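两只手臂之间的规则：访Tanko Lawal

关于双臂工作台，厂里应该写下什么，又应该由谁来写 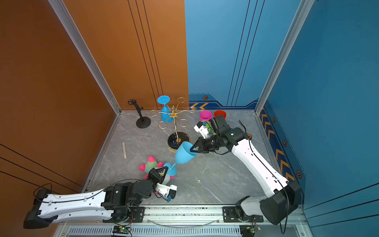

Najwa Farah认为，这类规则现在写得太多了，她在给我的信里说，一个操作员如果需要先读完一本手册才敢按启动键，那么这本手册保护的是写手册的人。她还请我把这个意见直接转告Lawal先生，不要替她说得客气。

我照做了。Tanko Lawal听完以后笑了一会儿，然后说：“她说的那本手册，我写过。171页，带目录，带附录。附录里还有一张表格，说明怎样填写另外一张表格。”

Lawal在Vodier公司负责双臂工作台的使用规范，也就是两只小型机械臂装在同一张桌子上、一起完成一个动作的那种设备。他以前做装配线的维护，后来才转到规范这方面。我们谈话的那天下午，他的办公室暖气坏了，他一直穿着外套，桌上放着两个版本的规范：那本厚的，和现在使用的一张纸。纸上有六条。

我问他，从171页到六条，中间删掉的东西去哪里了。

“大部分没有消失。”他说，“设备怎样固定、电怎样接、急停按钮怎样检查，这些都还在，放在维护人员的文件里。我以前的错误是把给维护人员的话和给操作员的话写在一起。操作员站在桌子前面，他需要知道的是：现在我可以不可以把手伸进去？如果他要翻到第八十几页才能找到答案，他就不会翻。他会看旁边的同事怎么做。”

他把那张纸推给我看。第一条写的就是手：两只手臂都停下，并且控制程序处于暂停状态，人的手才可以进入工作区。我注意到“都”字下面画了一条线。

“这条线是后来加的。”Lawal解释说，“只有一只手臂的时候，大家很容易判断它停了没有。有两只手臂的时候，人的眼睛会跟着正在动的那一只。它停了，人就觉得整个工作台停了。可是另一只也许只是在等待，程序里有一个等待的时间，时间一到它就会动。从外面看，等待和停止是一样的。”

我问他有没有发生过事故。他说在Vodier没有人受伤，但是有过一次让他很不舒服的情况。那时候Samah Bouazza刚来不久，她伸手去扶一个快要倒下的零件盒，右边的手臂正好结束等待，开始移动。她的手及时收回来了。“她自己来找我报告的，脸很红，以为是她的错。我看了那本手册，等待状态在里面写了，写在‘程序逻辑’那一章。我那时候明白，她没有做错什么，是我把一句最要紧的话放在了一个她没有理由去读的地方。”

那份报告后来被他复印了，贴在自己办公室的门后面。我去的时候还在。

第二条和第三条都是关于两只手臂同时夹住一个物体的情况。Lawal谈这个话题谈得最久，我觉得这也是他最喜欢的部分。

“请你想象一只杯子，带长脚的那种。左边夹着杯脚，右边夹着杯口。现在程序停了，或者有人按了急停。这时候杯子属于谁？”

我说，属于两边。

“对，所以谁先松开，就是一个问题。如果操作员随便选一边松开，另一边夹得不够稳，杯子就会转，或者掉下来。塑料的没关系，捡起来就好。但是我们训练的时候用塑料，以后客户可能用玻璃。我希望练习的时候养成的习惯，到了用玻璃的时候还是对的。”

他的第二条规定，每一个需要两只手臂同时夹持的任务，开始以前必须指定一只“负责的手臂”。停机以后，最后松开的永远是这一只。第三条规定，松开以前，操作员要先用自己的手托住物体。当然，这要在第一条的条件满足以后才能做。

“顺序很重要。”他说，“先确认两边都停，再托住，再松开不负责的那一边，最后松开负责的那一边。我让每个人大声说一遍。有的人觉得像小学生，但是他们还是说。”

我想到Farah的意见，就问他，这样会不会又慢慢变成一本手册。他承认有这个危险。几乎每个月都有人来建议增加一条。Ayman El Idrissi曾经建议加上一条，规定工作区里除了当前任务用到的东西，什么都不可以放。

“Ayman是一个很认真的人，他的建议在生产线上是对的。”Lawal说，“可是在我们做训练的桌子上，我反对。我们要教机器在有别的东西的地方工作。杯架旁边可以有另外的杯子，也可以有软的玩具，有一根小棍子。真实的厨房就是这样，真实的仓库也是这样。如果我把桌子清得干干净净，机器学到的就是一张干净的桌子。”

那么，是不是什么都可以放？

“也不是。”他想了想，“我们的第四条就是和Ayman争论以后写出来的。它说，桌上可以有多余的东西，但是每一件都要在记录里写明，而且不能有尖的、会碎的、会滚到手臂底座下面的。最后一项是Ayman坚持要写的，他是对的。底座那里有电缆。一个小东西卡在那里，操作员就想弯腰去拿，手就到了他看不见手臂的位置。”

说到记录，Lawal的态度变得严肃了一些。Vodier同Flimthorpe合作的一个项目里，双方交换过一批操作记录，结果发现两家公司对“失败”这个词的理解完全不同。在Vodier，物体掉下来算失败。在Flimthorpe，只要操作员中间干预过，哪怕最后物体放到了正确的位置，也算失败。

“我们把3000次操作的记录放在一起，然后发现不能比较。”他说，“数字都很整齐，表格也很漂亮。可是同样一个‘成功’，在两张表里是两件事。后来我们只好请人重新看录像，一条一条地改。这个工作很枯燥，我到现在还觉得对不起做这件事的同事。”

所以第五条讲的是记录的语言：干预必须写成干预，不可以写成成功，也不可以写成失败。干预的原因要用一句完整的话来写，不能只写一个代码。我问为什么不用代码，代码不是更容易统计吗？

“容易统计，也容易撒谎。”他马上又改口，“撒谎这个词太重。我的意思是，一个人累了的时候，他会选列表里的第一个代码。写一句话他就要想一下。我们有过一份列表，第一个代码是‘光线问题’。你会很惊讶，那一年我们的光线有多差。”

我请他谈谈国际上的标准。他的回答很谨慎。他说正式的标准他都读，也要求他的小组读，机器的安全设计必须以它们为根据，这一点不讨论。但是标准是写给很多种机器、很多种工厂的，它不可能知道某一张桌子上，左边的手臂习惯从哪个方向过来。“中间有一段距离，要由每个工作的地方自己走完。有些公司把标准的封面挂在墙上，觉得这段距离已经走完了。”

他不愿意说是哪些公司。

第六条是最短的一条，也是引起最多反对的一条：交班以后，新来的操作员必须先用最慢的速度把任务运行一遍，才可以恢复正常速度。生产部门算过时间，觉得浪费。Lawal说，反对的人有他们的道理，慢速运行一遍需要好几分钟，如果一天交班几次，加起来并不少。

“但是你看，前一个人可能移动过架子，可能换过夹爪上的垫片，也可能调过腕部相机的角度。他应该写下来，多数时候他也写了。慢速走一遍，新来的人就用自己的眼睛看见这张桌子今天是什么样子。我没有找到别的办法可以代替这个。”

这条规则曾经停用过一段时间。去年十二月，一套名叫Hamdy的自动检查程序安装到工作台上，它会在启动以前比较相机的图像，如果架子的位置变了，就给出提示。生产部门因此要求取消慢速运行，Lawal同意试一试。试用还没有结束，他自己就把第六条恢复了。

我问是不是程序不好。

“程序很好，我们现在还在用。问题在人这边。提示出现的时候，操作员按‘确认’。我站在后面看过，按得非常快，比我读完那行字还快。慢速运行的时候他没有东西可以按，他只能看。”他停了一下，又补充说，他也不能证明这个做法一定更好，他没有足够的数据。“如果有人给我看数据，说我错了，我会再改一次。那张纸上有修改日期，位置留得很大。”

在我准备结束的时候，Samah Farouk敲门进来，问24号工作台的检查表是不是还用旧的版本。Lawal说不用了，然后请她坐下，问她对这六条里面哪一条最不满意。我觉得他是想让我听到一个没有准备过的回答。

她没有犹豫：“第五条。一句完整的话，写十次可以，写到晚上就都是同样的一句话了。‘夹爪没有夹稳，我用手扶正。’我自己就抄过自己的。”

Lawal点头，把这句话记在那张纸的背面。他问她有什么建议，她说可以录音，说话比写字快，而且人说话的时候不容易完全重复。他说录音以后还要有人听。她说那就让人听，不然记录是给谁的呢？两个人就这样讨论起来，有一阵子忘记了我坐在旁边。后来他们说好，先在一张工作台上试一试，用Flostelach的录音工具，因为那个工具公司已经有了，不需要再申请。

送我出去的时候，我又提到Farah的信。我问他，如果他给她回信，会写什么。

“我会告诉她，我同意她关于手册的话，但是我不同意‘太多’这个词。”他说，“规则多不多，要看站在桌子前面的人能不能不看纸就说出来。我们的六条，我随便问一个操作员，他能说出五条。忘记的那一条，每个人不一样，我正在研究是为什么。”

我问他自己最容易忘记哪一条。

他说是第四条，然后回去给Farouk找新的检查表了。

访谈以后，我把稿子寄给Farah看。她的回信只有两行：六条她可以接受，那张纸请寄给她一份，背面也要。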